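Pemura Two-Arm Tabletop Cell
Demonstration unit, Penbridge showroom

The Pemura cell is a bench-height enclosure with two robot arms mounted on a common front rail. It is built by Rathnayake for teams that need to set up, run and repeat tabletop handling tasks with household items. The unit at Penbridge is the standard configuration and is the one shown at open days.

Construction

The enclosure is made from silver aluminum extrusion with gray textured fabric on the back and side walls. The side walls angle inward toward the table. Both arms are fixed to black mounting plates on the front rail, which leaves the back edge of the table clear. The rail is slotted, so a plate can be moved sideways after loosening its bolts. Recalibrate after any move, even a small one.

The tabletop is a drop-in panel. Visitors to Penbridge will see the marble-pattern top, chosen because veined surfaces are harder for vision systems than plain ones. Plain white and plain gray tops are also stocked.

Open day, Aug 30, 2025

The cell ran through the open day with Malsha Dissanayake operating and Morenike Ogbonna taking questions. The demonstration used a food and table-setting layout: a bamboo steamer with two white steamed buns, a black cup, a lavender-purple plate and small picture frames laid flat on the top. Layouts of this type are useful for customers because the items differ in height and stiffness, and because both arms have to work in the same central area without contact.

Each arm can be fitted with a small camera at the wrist. A fixed camera covers the whole table. Operators normally keep both views open – the fixed view for arm clearance, the wrist view for the last part of the approach. 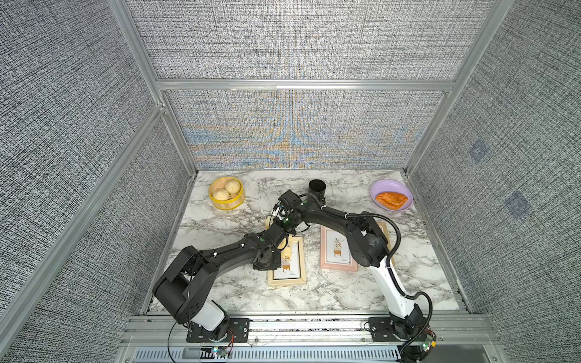
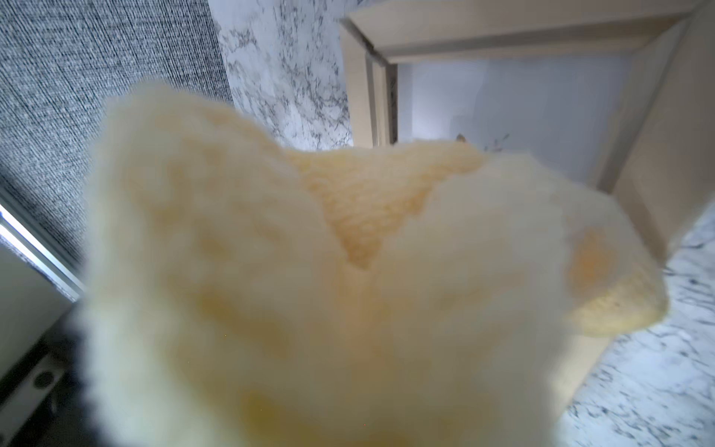 Pemura cell, Penbridge: fixed view of the table (first) and wrist view with a soft, pale item close to the lens (second).

Notes on the wrist view

The wrist camera has a fixed focus. Items very near the lens fill most of the view and lose edge detail, while the walls and tabletop behind them stay sharp. Customers who rely on the wrist view for grasp decisions should plan for this. The usual approach is to take the position from the fixed camera first and use the wrist view only to confirm direction. A close-focus lens is available to order – it narrows the field of view and does not suit tall items.

Questions raised by visitors

Can the arms be run separately? Yes. Each has its own controller and stop circuit. The shared-area check stays active unless one arm is parked.

Can the wall fabric be replaced? Yes. The panels lift out once the top rail is removed. Allow roughly 100 minutes for a full change, including refitting the rail.

Is real food permitted on the table? Dry items only, and not on units fitted with the open vent grille at the front. Wipe the top after each session.

How are the cables held? With cable ties along the links, and corrugated conduit where the run has to flex. Check the ties at each service.

Ordering and visits

Standard cell, two arms, one top: part 276
Close-focus wrist lens: part 972
Lead time from Erham: 3 weeks

Demonstrations at Penbridge are by appointment. Customers may bring their own items, provided a list is sent in advance with sizes and weights. Service documents for units delivered before June are held at Erham and can be requested with the serial number on the base plate.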